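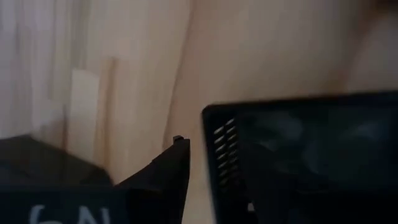
How many examples should be recorded for each household task before moving to the next?
Record 10 complete examples of each task, then change the starting position of the item and record 10 more.

Further guidance for home recording, Bekthorpe site

Wipe the wrist camera lens with a dry cloth before each set. Keep the room lighting the same throughout a set. Attempts in which the item is dropped must be kept and marked as such. Sets of fewer than eight examples should be referred to Saron Yimer.

Revised 23 July 2026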